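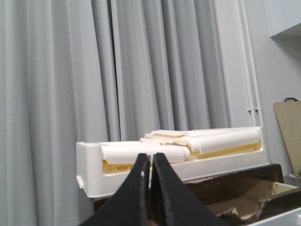
Lineout Success and Throw Position in a University Second XV

Final project report, Sport and Exercise Science

Summary

This report examines whether the target position of a lineout throw affected the rate at which a university second fifteen kept possession. A total of 127 own-ball lineouts were coded from match video. Throws to the front were retained most often and throws to the back least often. The gap narrowed when the lineout had fewer than seven players in it. A change to the calling system in January was followed by a higher retention rate, although the design of the project does not allow the change to be given as the cause.

1. Introduction

The lineout restarts play after the ball has gone into touch. The throwing side knows where the ball will go and the defending side has to guess, so the throwing side should win most of its own ball. At professional level it does. At student level the rate is lower and varies widely from one match to the next.

The team studied here plays in a regional student league. Its main opponents during the season were Unorska, Phan and Dendik. The coaching staff held the view that throws to the back were too risky and should be used only in dry weather. No figures had been kept to support or reject this view. The project set out to supply them.

Three questions were asked:

Does retention differ between front, middle and back throws?
Does the number of players in the lineout alter that difference?
Did retention change after the calling system was replaced?

2. Background

Published work on the lineout falls into two groups. The first deals with the throw itself: release height, spin, flight time and accuracy against a fixed target. The second deals with match outcomes and treats the lineout as one of several sources of possession. The first group is mostly carried out without opponents. A hooker who can hit a fixed mark in training may still lose the ball in a match when the jumper is late, the lift is uneven or the call has been read.

Work on the second group tends to use elite matches, where lifting is consistent and the defending side has studied its opponent in detail. Neither condition holds in student rugby. Squads change from week to week because of injury, coursework and travel, and a prop may lift with a different partner in every match. Results from the elite game were therefore used as a guide to method only.

3. Method

3.1 Video

All league matches in the season were filmed from the halfway line at a height of 4 metres, using a single camera on a mast. The camera operator followed the ball. Lineouts within five metres of either goal line were harder to code from this angle, and 6 were removed from the data set because the catch could not be seen. The figure of 127 is the number left after their removal.

3.2 Coding

Each lineout was coded in Zolura, the video tagging package licensed by the department. The following items were recorded: match, half, score difference, number of players, target position, whether the throw was contested in the air, and outcome.

Target position was taken as the place of the jumper who was lifted. Front meant the first pod, middle the second pod, and back any jumper behind it, including the long throw over the top. Outcome was coded as retained or lost. A throw judged not straight was coded as lost. A free kick or penalty to the throwing side was coded as retained, as possession was kept.

Decoy movement before the throw was coded in the pilot stage but dropped. It was not possible to decide from the video whether a player had stepped as a decoy or had forgotten the call.

3.3 Reliability

One full match was coded a second time after a gap of two weeks. The two sets agreed on outcome in every case. They differed on target position in a small number of cases, all of them on the border between middle and back. The definition given in 3.2 is the one adopted after this check, and the earlier matches were coded again to fit it.

3.4 Analysis

Retention was compared across target positions with a chi-square test. The same test was then run on full lineouts and shortened lineouts separately. The level of significance was set in advance at 0.05.

4. Results

4.1 Target position

Front throws had the highest retention, followed by middle and then back. The difference across the three positions was significant. Most of the effect came from the back throw. Front and middle throws taken alone did not differ significantly.

Not-straight decisions were spread fairly evenly across the three positions. This was not expected. The usual argument against the back throw is that a small error in direction grows with distance, but in this sample the losses at the back came mainly from mistimed lifts — the ball arrived and the jumper was either still going up or already coming down.

4.2 Number of players

In shortened lineouts the difference between positions was smaller and was not significant. Every lineout with four players thrown to the front was retained, giving a rate of 100 per cent, but the group is small and little should be read into it.

4.3 Calling system

Up to the winter break the team used a number code in which the second digit gave the pod. From January it used a word code, with the pod fixed by the first letter. Retention was higher in the second period for all three positions. The share of throws contested in the air fell, most clearly in the return match against Dendik, who had contested heavily in the autumn.

5. Discussion

The coaches' view of the back throw is supported as far as the overall rate is concerned. The reason usually given for it is less well supported. If the main fault is the timing of the lift, wet weather is unlikely to be the deciding factor, and more practice with a settled back pod may do more for retention than a rule about when the throw may be used.

The retention rate also leaves out what happens next. A clean catch at the back gives the fly-half more room and keeps the opposing forwards further from the midfield. A side that throws only to the front may keep more ball and gain less from it. Quality of possession was outside the scope of the project.

The result for the calling system has at least two other explanations. The first-choice hooker missed the opening matches, and the fixtures against Unorska, the strongest lineout in the league, both fell before the break.

6. Limitations

The sample covers one team in one season. A single camera angle was used. All coding was done by the author, who had trained with the squad and knew the calls, and some knowledge of the intended target may have affected the coding of borderline cases. Weather was taken from match reports and was too loosely recorded to be included in the analysis.

7. Recommendations

The back pod should be named early in the week and kept together through training where selection allows. Lift timing should be filmed from the side at the Monday session. Tagging should continue next season with the same definitions, with one extra item added for the phase after the catch.

The Zolura template and the coding sheet have been left with the department for use by later students. The match against Phan in the first half of the season is the best one to practise on, as the touchline is clear throughout.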